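10/10/2025 | von Ambros Kälin
Kategorie: Studierendenprojekte > Fahrzeugtechnik

Projektbericht: Verständlichkeit von Warnmeldungen des Spurhalteassistenten

1. Ausgangslage

Spurhalteassistenten gehören inzwischen zur üblichen Ausstattung vieler Personenkraftwagen. Die Rückmeldung an die Fahrenden erfolgt je nach Hersteller akustisch, optisch oder durch Vibration am Lenkrad. In der Fahrausbildung wird der Umgang mit diesen Meldungen bislang uneinheitlich behandelt. Die Projektgruppe Gesine untersuchte daher im Sommersemester, wie sicher Fahrerinnen und Fahrer ohne technische Vorkenntnisse die Meldungen einordnen.

2. Durchführung

Die Erhebung fand im Juni im Fahrsimulator am Standort Lokberg statt. Teilgenommen haben 86 Personen mit gültiger Fahrerlaubnis der Klasse B. Jede Person absolvierte eine simulierte Landstraßenfahrt mit zehn Warnereignissen und beantwortete anschließend einen Fragebogen. Die Streckenführung orientiert sich an der Verbindung zwischen Lokberg und Skosby, einschließlich der Baustellenmarkierungen im nördlichen Abschnitt. Für den Simulator war Emiliano Garrido zuständig, den Fragebogen entwickelte Osvaldo Marino. 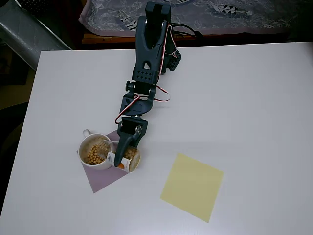

Abb. 1: Roboterarm mit Glasgefäß im Greifer

Nach Bereinigung der Daten standen 2.511 auswertbare Einzelantworten zur Verfügung. Unvollständig ausgefüllte Bögen wurden nur berücksichtigt, sofern der Teil zu den akustischen Signalen vollständig vorlag.

3. Ergebnisse

Vibrationen am Lenkrad wurden überwiegend richtig gedeutet. Schwierigkeiten bereitete dagegen das gelbe Symbol im Kombiinstrument, welches die vorübergehende Nichtverfügbarkeit des Systems anzeigt. Ein erheblicher Teil der Befragten hielt es für eine Aufforderung zum Gegenlenken. Im Baustellenabschnitt verließen sich mehrere Teilnehmende weiterhin auf den Assistenten, obwohl dieser bereits abgeschaltet hatte. Die mittlere Geschwindigkeit auf freier Strecke betrug etwa 108 km/h und lag damit über dem zulässigen Wert; ein Einfluss auf die Reaktionszeiten ließ sich nicht nachweisen.

4. Einschränkungen und Ausblick

Die Stichprobe besteht größtenteils aus Studierenden und ist nicht repräsentativ. Zudem bildet der Simulator lediglich eine Symbolgestaltung ab. Eine Folgearbeit unter Leitung von Gualtiero Santoro soll ältere Fahrende einbeziehen und die Symbolvarianten vergleichen. Der Fragebogen kann im Sekretariat angefordert werden.

Kommentare

E. Belmonte: Wurde die Lautstärke der Warntöne für alle gleich eingestellt?

Osvaldo Marino: Ja, der Pegel war fest vorgegeben und wurde vor jeder Fahrt überprüft.

Kovalchuk: Bei meinem Wagen leuchtet das gelbe Symbol bei jedem stärkeren Regen. In der Fahrschule kam das nie vor.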